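Prorura hand gripper kit, tried at the Anthorpe open day

Rating: 3 out of 5

I went to the Prorura open day at Anthorpe in March because I had been quoted for a pair of their hand grippers and wanted to hold one before I spent anybody's money. The leaflet promised "teach your robot any household task in an afternoon". I have read that sentence, or something very like it, on leaflets for years, and I still iron my own shirts.

For those who haven't met the kit: you get two grippers that you hold, one in each hand, and you do the job yourself while they record it. The recordings are then used to train an arm. The pair on show was sold as the Skadia set, priced at 495 for one gripper and charger, or more for the full set with the software licence (they wouldn't put a figure on the licence, which I never like). The older Tomar model is still listed but there wasn't one out to try.

The talk lasted 26 minutes and was mostly slides. Lots of arrows. One slide said a cloth folding skill had been trained from 526 recordings, and the graph beside it had no numbers up the side. I asked what counted as a success and was told "a fold a customer would accept". I asked which customer. We moved on to the next slide.

After that we were let loose in the workshop, and I will say the afternoon got better from there. You could stand as close as you liked and the staff carried on working.
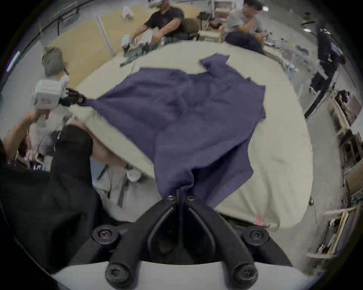
Cloth is a fair test of a gripper and I was glad they had picked it over plastic blocks, which any toy can manage. Fabric slides, it hides its own corners, and it never lies the same way twice. What I wanted to know was whether the fingertips could take hold of a fold without scrabbling at the table. The narrow black tip on the right-hand gripper pinched a gathered bit of the big navy cloth while the left one held a corner, and between them they had it stretched across the table. Good. I then had a go myself and it took me three tries to lift a single layer. Two layers came up easily, every time, whether I wanted them or not. A member of staff said this improves with practice, and I'm sure it does, but then I am paying to be trained before the robot is.

Weight is my next grumble. The grippers felt fine for the first few minutes. By the end of my turn my wrists knew about it, and I only had one short go. Anyone planning to record hundreds of folds should think hard about who is going to do that and how often they'll get a rest. The handle suits a medium hand. Mine are large and my knuckles kept catching on the body.

The trigger I liked a lot. It is smooth, with no dead patch at the start, and you can feel when the fingers close on something thick. The fingers are held on with ordinary looking screws as well, so a worn tip ought to be a quick job, though I'd want to see the price of spares first. I asked for a parts list and was told it would be emailed. It hasn't been.

What I did not see was a robot folding anything. There was a video of an arm doing a tea towel, played at a speed nobody would state, and that was the whole of the evidence for the claim on the leaflet. I asked whether we might see it live and the answer was that the arm was "being reconfigured". Perhaps it was. I have been to enough of these days to know that arms are often being reconfigured at about the time visitors turn up.

So, three stars, and they are all for the gripper. As a tool for recording hand work it seems well made and the trigger is the best I've tried. As a route to a robot that folds your washing it is unproven — at least by anything I was shown at Anthorpe. If you are tempted, go to one of the open days, ask for a long turn with a thin cotton sheet, and get the licence cost in writing before you leave.

Parking was free. The coffee was dreadful.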